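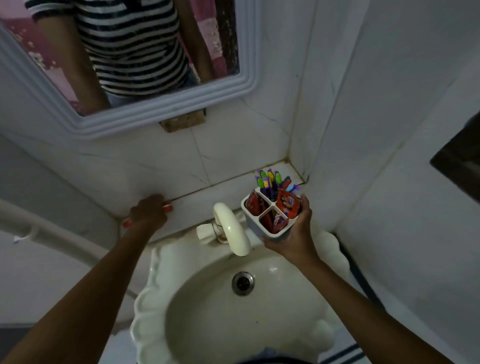
一人称映像から両手の役割を推定、洗面台の片付け作業で検証

ロボット向けソフトウエアを開発するTunportは11月、頭部視点の映像から左右の手の役割を区間ごとに推定する手法「Tatitow」の評価結果を公開した。家庭内の片付け作業を人が行った映像を学習データとし、双腕ロボットの動作計画に利用することを想定している。

対象としたのは洗面台まわりの作業である。歯ブラシやチューブ類を仕切り付きのホルダーに収める、ホルダーを持ち上げて向きを変える、棚面の小物を移すといった動作を含む。片手で容器を保持しながら、もう一方の手で別の物品を扱う場面が多く、把持した物品の中央部が指で完全に隠れることも珍しくない。従来の物体検出を前段に置く方式では、この遮蔽によって追跡が途切れ、後段の動作区分にも誤りが波及していた。

Tatitowは物品の全体形状を復元しない。手の姿勢と、握りこぶしの両側に露出した部分の位置関係から把持軸を求め、各区間に「保持」「操作」「移動」「待機」の4種類のラベルを左右独立に付与する。鏡に映った腕は、手首の運動方向と奥行きの整合性を調べる処理で候補から除外する。

評価には57世帯で収録した映像から切り出した300区間を用いた。人手で付けたラベルとの一致率はほぼ9割で、物体検出を前段に置く比較手法を上回った。差が大きかったのは、両手が同時に別の物品を把持している区間だった。一方、容器を傾ける動作では「保持」と「操作」の境界が作業者によって異なり、人手のラベル同士でも判定が割れた。同社はこの種の区間について、単一の正解を置かず、2種類のラベルを確率付きで出力する方式に改める。

推定結果を双腕機Zimierの動作計画に入力する試験も始めた。現段階では容器の保持と小物の挿入に限定しており、仕切りの狭い区画に複数の柄が密集した状態からの取り出しは対象外としている。照明の反射が強い陶器面での奥行き推定の誤差も課題に挙げた。

評価用コードと区間ラベルは研究目的に限って提供する。映像本体は公開しない。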